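Progress report to the Lykkegaard fund: garment handling at the Rilbridge workshop
Prepared by Kirsten Hedegaard, 5 May 2024

The work this period went into choosing a gripper for the folding cell. Two candidates were left after the winter: the Laten two-finger gripper we already own, and the softer Ikby fingers lent to us in April. Both were fitted to the same arm and run with the same controller settings.

Each gripper was given 200 picks from a mixed pile of T-shirts and sweatshirts. A pick counted as good if one garment came up and stayed up until it was over the folding board. The Laten failed 50 times, mostly by taking two layers at once. The Ikby failed 20 times, and most of those were missed edges on thin cotton. Zinhle Hlongwane ran both series and has the full log.

The wrist camera has been the harder part. When the fingers are down on the cloth they take up much of the view, and what is left tends to blur while the arm is still moving. Knitted fabric with a printed front is awkward in another way, as the software sometimes takes the border of a dark print for the edge of the garment.

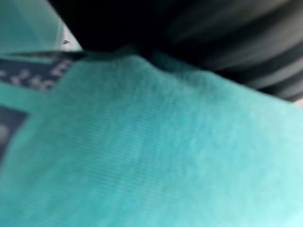 Arnar Østergaard has tried two changes. The first is a short pause before the fingers close, so that the controller works from a still picture. It helps, but adds nearly 2 seconds to each pick, and we would like to bring that down. The second is a new bracket that moves the camera further out to the side. The drawing is finished and the part is on order.

Shuk-fan Yau has started marking up the camera pictures by hand, separating folds from prints and true edges. This is slow work and we had allowed too little time for it in the plan. We have moved her off the conveyor task until it is done. The conveyor task will therefore start later than agreed, though the end date of the project stays the same.

Spending is within budget. The bracket and a spare set of fingers were the only purchases. We ask the fund to agree to extend the loan of the Ikby fingers, with the fee taken from the travel line, which we have barely used.

For the rest of May we plan to fit the bracket, repeat the Ikby series with it and test the shorter pause. Sigrún Thoroddsen will send the results with the next claim.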